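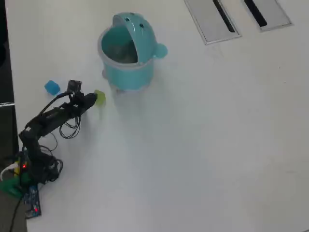 BARURA, 6 May 2023 – Gornis Pictures today confirmed that its mystery drama series Zita has been renewed for a second season. Production is scheduled to begin in January, with most of the principal cast set to return.

The new season picks up two years after the closing events of the first and follows harbor inspector Mahrous as he reopens the case that ended his career. Xuelian Fang and Guoqing Song will again lead the cast. Lingyun Hao joins in a recurring role.

Yanling Yu, who created the series, remains head writer. Shengli Song will direct the opening 2 episodes.

"The first season left several questions open, and the writers have had the answers in mind from the start," said Yu. "We are grateful for the chance to tell the rest of the story."

More than 100 local crew members will be hired for the shoot. A premiere date will be announced later.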